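Layers under load: how laminated dough travels

The croissant is an awkward thing to distribute. It is mostly air, it weighs very little for its volume, and its quality depends on a crust that starts taking up moisture as soon as it leaves the oven. A bakery that sells over its own counter can ignore most of this. One that bakes at three in the morning for shops two hours away cannot.

Rallon, a wholesale bakery on the edge of Kokdale, sends out 2,988 croissants on a normal weekday run. Production manager Genalyn Dela Peña keeps a record of every return, sorted by cause. Burnt or misshapen pieces are rare. The largest group is entered simply as "soft".

Softening is a matter of water moving from where there is more of it to where there is less. A freshly baked croissant has a moist crumb and a very dry shell. Left in open air on a dry day, the shell loses water to the room almost as quickly as it gains it from the crumb. In a closed bag the air becomes humid, the loss stops, and the shell turns leathery.
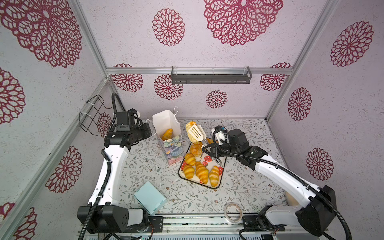
Croissants on a tray, with a paper gift bag alongside.

Paper is the usual compromise. It lets vapour through and takes up a little surface fat, at the cost of visible grease marks. Coated board keeps its looks but behaves much more like plastic. Mostafa Gaber, who buys packaging for the bakery, tested both last October with croissants from a single batch. After six hours the pieces in uncoated paper still broke cleanly when pulled apart. Those in coated boxes bent first. He now orders board with vent slots along two sides, and fills it only when the core of the pastry has dropped below 30 degrees.

Cooling is where most of the time goes. The butter inside stays liquid until well under body temperature, and until it sets, the layers have little to hold them apart. Pressing on a warm croissant closes the cells near the base, and they do not reopen. Rallon allows 50 minutes on open racks, with a gap between pieces, and does not use fans in the first ten.
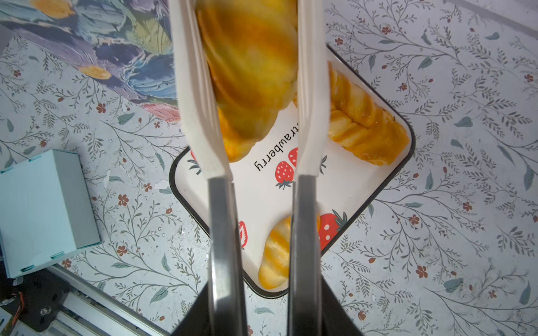

Handling damage is a separate problem and harder to measure. The outer layers of a well-baked croissant are thin and brittle, and each time a piece is moved it sheds some of them. Dela Peña weighed the flakes left on the trays after a run of 624 pieces that had been moved twice, then repeated the exercise with 572 pieces moved four times. Per piece, the second group lost a little over double the weight of the first. The bakery has since dropped one transfer, and croissants now go from cooling rack to delivery crate directly.

Butter makes a difference too. A fat with a higher melting point gives more distinct layers and a firmer product in the van, but can leave a waxy film in the mouth. Rallon uses butter with 84 per cent fat and rests the dough overnight between the second and third folds.

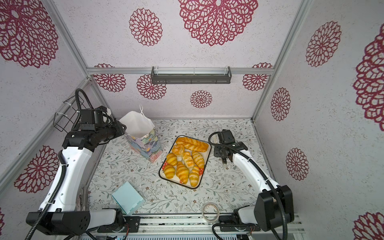 What the shop can do

Much of the remaining loss occurs after delivery. Balthasar Imhof runs a café that takes a crate each morning and used to put the whole lot under a glass dome at opening time. He now displays a dozen and keeps the rest in the crate, lid ajar, away from the coffee machine. Steam from the milk wand was enough to soften the nearest row within an hour.

Reheating recovers a good deal. Four minutes at 170 degrees drives water out of the shell and melts the butter again, and the crust firms as it cools. The effect lasts for perhaps half an hour, and a second reheating leaves the crumb dry. Microwaves do the reverse of what is wanted, heating the moist centre and pushing vapour outwards into the crust.

Freezing after baking is better than its reputation, provided it is quick and the pastry is wrapped once cold. Refrigeration is worse than either freezing or leaving the croissants on a shelf, as starch firms fastest at a few degrees above zero. Imhof freezes whatever is left at two in the afternoon and uses it for almond croissants, where syrup and filling make up for the lost moisture.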